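Testing the Cemum Hand-Held Gripper Kit
Student project report, Robotics Practice course, Ollbridge College
Submitted Wednesday, April 11, 2018

1. What we wanted to find out

Our course has two robot arms and a lot more students than that, so most of us spend a large part of every lab session waiting. The Cemum kit promises a way around the line. You hold the gripper in your own hand, do the task the way you would like the robot to do it, and the recording is used later to train the arm. No arm is needed while you record. We had the kit on loan for one term and wanted to know if students with no background in this kind of work could set it up, record usable runs, and still enjoy it by the end of week three.

Short version: yes, and we would like to keep it! The longer version has some complaints in it.

We did all our recording in the Meinecke room, the brick one with the white shelving along the back wall. It is a good place for this. There are tables of different heights, plenty of ordinary stuff to pick up, and enough floor to walk up to a shelf from a few different directions.

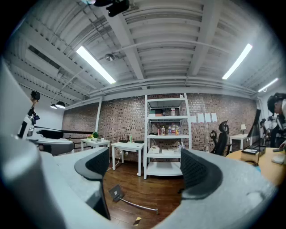

2. Setting up

The setup guide is a printed booklet, well drawn and a little too short. Fitting the finger pads took no tools. Pairing the gripper with the laptop took most of our first afternoon, and that was our own doing – we had skipped the page that says to update the laptop software first. Once we went back and did that, it paired on the first try and stayed paired.

Calibration is the part we expected to hate. You open and close the fingers slowly while the software watches, then move the whole gripper through a few big, lazy circles. It takes 8 minutes if you don't rush. If you do rush, the software asks you to start over, politely, as many times as it takes. We calibrated at the start of every session and again any time somebody bumped the gripper against a table.

The software is named Ukau and comes with the kit. It shows your recordings as a simple list with a green or gray dot next to each one. Green means the run can be used. Gray means something was lost along the way, and if you click on it you get a one-line reason. We loved that one line. Half of what we learned about moving the gripper well came from reading why a run had gone gray.

3. How it feels to use

The gripper weighs 913 grams on the lab scale. That sounds like nothing, and for the first ten minutes it is nothing. After half an hour of reaching up to a top shelf, you know exactly where your forearm is. We ended up trading off after every 11 runs, and that worked for everyone on the team, including the two of us with small hands.

The body is big and rounded, and it takes some getting used to how much of your view it covers. At first we all kept leaning sideways to look past it. With practice you learn to look through the gap between the fingers and line things up from there. It starts to feel like a hand with only two very patient fingers.

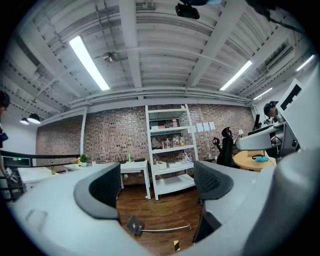
Bottles were the easiest thing to pick up. The textured pads hold smooth plastic well and you can be pretty sloppy about your angle. Small boxes were harder, mostly when they stood close together and there was no space to get a finger in. Soft things were the most fun and the least predictable. You squeeze, and squeeze some more, and then you have to guess when you are really holding on, as the handle gives you no feedback about force. That was our biggest complaint as a group. Even a small buzz would help.

We also learned to move slower. A person grabbing a bottle does it in one quick swoop, and the swoop looks terrible in Ukau. Approach, pause, close, pause, lift. Once we had that rhythm, far more of our runs came up green.

4. Results

We recorded 600 runs over the term, split between picking items off a shelf, putting them back, and moving them from one table to another. The shelf picks gave us the best share of green dots. Putting things back was the worst. We think this has to do with our bodies more than the kit: when you lean in to set something down, you twist your wrist without noticing.

We have only trained on the shelf picks so far. The arm reaches for the correct item most of the time and grips it well when it gets there. It is slow, and it has picked up our habit of pausing right before closing the fingers. Watching a robot hesitate in exactly the way you do is a strange and wonderful feeling.

5. What we would change

A wrist strap should come in the box. We made one out of a camera strap and used it every session.

The booklet needs a page on how to move, with pictures. The software can tell you what went wrong, but a beginner needs to see a good run first.

Ukau should let you sort gray runs by reason. We did it by hand in a spreadsheet, and it ate up a whole evening.

The charging cable is too short to reach the floor outlet from any of our tables.

6. Would we recommend it?

For a course like ours, yes. A new team could be recording by the end of its second session, and the arms stay free for the people who need them. We have asked for the kit to stay through next January so the fall group can pick up the table tasks where we left off. Our calibration notes and the spreadsheet are in the shared course folder, along with the sewing pattern for the strap.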